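Home | Opinion | Workshop | Archive | Contact

The Case for Oil on Shared Work Surfaces

Anas Metwally

Most shared workshops finish their wooden tabletops with polyurethane. The reasoning is familiar: a film finish resists spills, costs little per square foot, and needs no attention for the first few years. I think the reasoning stops too early. A shared top should be judged over its full service life, and on that basis a penetrating oil is the better specification.

A film finish fails locally. A dropped chisel or a dragged vise base breaks the coating, moisture enters at the break, and the film lifts outward from that point. Spot repair is possible but seldom blends. The usual remedy is to sand the whole top to bare wood and recoat it, and the top is out of use until the new film cures.

Oil offers less protection on any given day. Water left overnight will mark it. The repair, however, is confined to the damage: sand the mark, wipe on oil, remove the excess, and leave it until morning. Anyone who uses the table can do this with ten minutes of instruction.
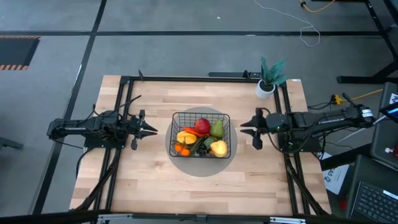 The strongest objection comes from Jianhua Bai, who managed the benches at Tarnidell and preferred film throughout. Her argument is that oil depends on a maintenance schedule, and schedules in shared spaces lapse. I accept the premise. At Plimton we re-oil every 6 months, and we have missed the date more than once. The tops looked dry and took stains more readily. One extra coat corrected most of it. A neglected film finish does not recover that way.

Cost is closer than either side admits. Our last full strip and recoat came to $185 per top in abrasives, finish, and paid labor. Oil costs less per session but needs more sessions, and over 8 years I would call the totals even. Downtime is what separates them.

Two cautions apply. Oily rags can self-heat and must be laid flat to dry or stored in water in a sealed metal can. Oil is also the wrong choice near solvents or standing water, where a laminate top is preferable to wood under any finish.

For general assembly and layout work, I would specify oil and put the re-oiling date on the same calendar as the filter changes — that is where ours now sits, between the dust collector and the compressor drain.

Contact the editor | © Fimer Workshop Review | Back to top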